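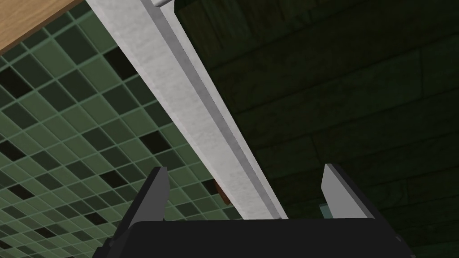
Plemano Dog Forum > Puppies > Leash pulling at 7 months

tejada_mom
Our doodle mix is 7 months old and walks like a sled dog. I've tried treats, stopping dead, turning around... my shoulder is shot! A neighbor swears by a front-clip harness. Anybody here switch and like it?

Nuwan Dissanayake
We switched in March and I'd never go back. Ours is a Traltow, the medium. He still pulls when he sees squirrels (who doesn't) but I can hold him with one hand now.

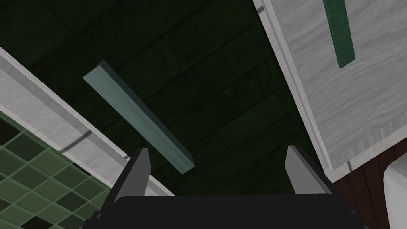
Corina Mihăilă thinks harnesses just make it comfy to pull, and I know plenty of folks on here agree with her. I used to. Then I had a dog with a bad neck and that was that, no more collars for walks.

Corina Mihăilă
Since I got named, lol. I said BACK clip makes it comfy. Front clip is fine, but it rubbed my girl raw behind the elbows, so check the fit every week while yours is growing. I still say training first, gear second.

tejada_mom
OK that helps, I had no idea the clip spot mattered so much. Ordering one tonight and I'll try shorter walks too.

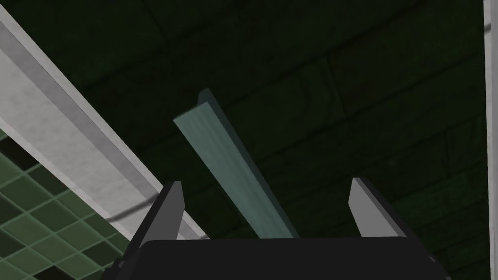 Gripper, fingers open

Nuwan Dissanayake
Measure the chest before you order! We had to send our first one back.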